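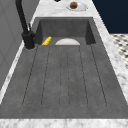
图1 水槽工位仿真场景。近处为带沟槽的沥水板(空),盆内近侧有黄色小件和白色半圆形件,左侧黑色龙头。

2019年6月27日
Sonside 后厨水槽工位,仿真批次复盘 + 与洗碗班的碰头记录

一、批次结果

Ukimen 上昨晚的一批跑完,共 3,917 次取放,失败 261 次,失败率 6.7%。比上一批低,但上一批没开龙头碰撞,两者不可直接比。失败里有 53 次属于同一类:白色件靠在盆的近侧,上沿刚到沥水板唇口附近,夹爪从上方下去时先碰到唇口,力矩超限停机。剩下的分布比较散,有抓空,有放到沥水板上以后滑移超差,还有几次规划超时,没有看出集中趋势。

图1这种摆法就是上述那一类的典型初始状态。从这个视角看过去,白色件下半部被唇口挡住,只露出一个半圆,检测网络给的类别在盘和碗之间来回跳。黄色件也有一部分被沥水板边缘挡住。检测对它的输出更不稳定,有时给“食物残留”,有时给“海绵”。两个类别对应的后续动作完全不同:前者进残渣桶,后者留在盆里不动。目前的处理是置信度不够就按“留在原处”执行,代价是盆里会积东西,需要人来清。这一点后面碰头时被问到了,见第三节。

龙头。底座装在左侧台面上,紧挨水槽盆,出水管高高弯上去。碰撞模型打开后,从左侧进入的轨迹基本都被规划器剔掉了,剩下的都从右边绕,单次耗时变长。右侧台面整条是空的,空间足够,问题只在时间。Montserrat 建议把中间等待位往右挪,省掉一段来回,下一批试。

沥水板沟槽。场景里是纵向的虚线状凹槽,末端圆头,没有通到前沿。渲染贴图上有,碰撞网格里是一块平板。因此仿真里盘子放上去很稳,真实的沥水板上盘底会压在槽边,有一点倾角,滑移量肯定偏小估了。要么把沟槽做进网格,要么在放置位姿上加扰动。前者更干净,但接触求解会变慢,先用后者凑合。扰动幅度没有依据,需要去现场量一下真实沟槽的深度和间距。

材质随机化。水槽和沥水板都是深灰、带斑点的石材纹理,台面是白底灰纹大理石。白色件压在深灰上分割没有问题;白盘放在白台面上就差很多,远端台面那只白盘(上面有一小块棕色的东西)在不少帧里轮廓丢一截。Brollell 给的现场材料表上没有写台面颜色,只写了“浅色硬质台面”。白配白先保留为最难情况。

盆内光照偏均匀。内壁比沥水板暗,这个层次是有的,但没有高光,也没有水。真实工位盆里大多数时间有水,有泡沫,盘子表面反光。这部分差距不指望靠调参解决,只能等现场数据。

二、参数改动(已提交)

等待位右移,先移到右侧台面上方,具体数值见配置文件里的注释。
夹爪下探加一段斜向进入,避开唇口。斜向角度做成随机,暂不固定。
力矩超限后的行为由“停机等待”改为“后退 200 mm,再识别一次”,第二次仍超限才停机并亮灯。
棕色小件的类别标注暂时统一为“残留物”。形状上像饼干也像肉丸或小面包,细分类没有意义,动作都一样。
随机种子写进日志头。上周复现一个失败花了半天时间,原因就是没记种子。

没有改动的:夹持力上限。Montserrat 想提,我不同意,薄边的盘子会崩口。等拿到 Sonside 实际在用的餐具再说。

三、与洗碗班碰头

地点在 Sonside 后厨旁边的休息间,参加的有 Märta Dahlgren(洗碗班班长)、Montserrat Hinojosa、我,还有早班的两位同事,后者中途回去干活。把图1投在墙上讲了一遍流程。下面按提问的先后记,没有整理。

Märta 先问沥水板为什么在靠人的这一侧。答:建模时参照的是 Pálfi 那边的示范厨房,沥水板朝前。她说 Sonside 的沥水板在盆的右边,人站在盆的正前方。这是一个比较大的出入,意味着现在的可达性分析只对一半工位有效。此前没有人去核对过,记为我的问题。需要重做一版布局,盆在前、沥水板在右,龙头位置也要重新量。

她又问:机器不确定是什么就留在盆里,那么谁来捡。答:目前设想是班上的人定时清。她的意见是,这等于把最脏的一段留给人,而且要弯腰伸手到深盆里去捡,比现在的做法还差。现在他们是一边冲一边把残渣拨出来,手不往盆底去。她要求要么把残渣这一步做完整,要么在盆底加一个可以整个提出来的滤篮。滤篮的办法便宜,Montserrat 觉得可以,但夹爪会不会勾住篮沿需要跑一批。

关于停机。早班的同事问亮灯以后要做什么,是否需要去按屏幕。现在的流程是要按的,确认三次。他戴着湿手套,触屏多半没反应。建议改成一个大的实体按钮,装在腰部高度、右手一侧。这条直接采纳。按钮的功能只保留“已处理,继续”,不做别的,复位和急停分开。

关于人手。Brollell 的方案书里写的是水槽工位“由两人减为一人”。Märta 之前没有看过方案书,今天第一次听到这个说法,当场要了一份。她的态度比较克制,但明确说了几点:午市高峰时两个人里有一个其实大半时间不在水槽边,在收餐车、分拣、搬筐;机器只替代往沥水板上放的那一段,搬筐还在;如果按方案书减人,剩下的那个人要同时搬筐和看机器,亮灯的时候人不在,盘子就堵在盆里。我这边没有数据反驳,按我们仿真里的停机频率推,她的判断大致成立。

我表示减不减人不由我们定,但可以把停机间隔和每次需要人工介入的时长如实给出来,供他们和厨房管理层谈的时候用。她要求这份数字在给 Brollell 的同时也给她。Montserrat 和我都同意。

关于节奏。现在两个人轮换,一段时间在水槽,一段时间在外面搬筐。机器上了以后,水槽这边变成站着看,外面的体力活比例上升。其中一位早班的同事腰不好,目前靠多排水槽来照顾。这种安排在我们任何一份文档里都没有出现过。岗位变动的部分超出我们的范围,但机器的节拍在我们的范围之内。可以考虑做一个“慢速”档,允许人在旁边同时干,机器只负责重的大盘。Montserrat 认为人机共用一个盆,安全评估要全部重做,短期内不现实。先记着。

关于噪声和湿手。没有时间展开。

四、碰头之后的想法

6.7% 这个数放到现场的含义需要重新算。仿真里一次失败就是一条日志,现场一次失败是一个人放下手里的筐走过来。两次失败靠得近和隔得远,对他们来说区别很大。以后报告除了失败率,要加上相邻两次介入的间隔分布,特别是短间隔那一端。昨晚这批的原始日志里有时间戳,可以补算。

唇口那一类 53 次如果斜向进入能解决,剩余 208 次,失败率降到 5.3%。这个算法假定斜向进入不引入新的失败,多半不成立。

方案书里的人数和我们的仿真结果之间没有任何推导关系。翻了一遍附件,没有找到“两人减为一人”的计算依据,准备书面去问 Brollell。

五、待办

去 Sonside 量:水槽盆深、沥水板位置、沟槽深度和间距、龙头底座到盆沿的距离。我去,Märta 说午市之后可以,避开备餐。
借一套实际在用的餐具,大小盘和碗都要。我。
新布局建模,沥水板在右。Montserrat。
滤篮碰撞测试,先用简单的方框几何体代替。Montserrat。
介入间隔统计脚本。我,新布局跑批之前要能用。
实体按钮选型,防水等级待定。
给 Brollell 发函问人数依据,抄送 Märta。
7月的现场试装先不报日期,等新布局的第一批结果出来再定。

补记:晚上用斜向进入跑了一小批试水,唇口碰撞仍有,多出现在白色件更靠左、贴近黄色件的时候,两者间隙太窄,夹爪外侧的手指放不下去。可能要先拨开再抓。拨动作目前没有写。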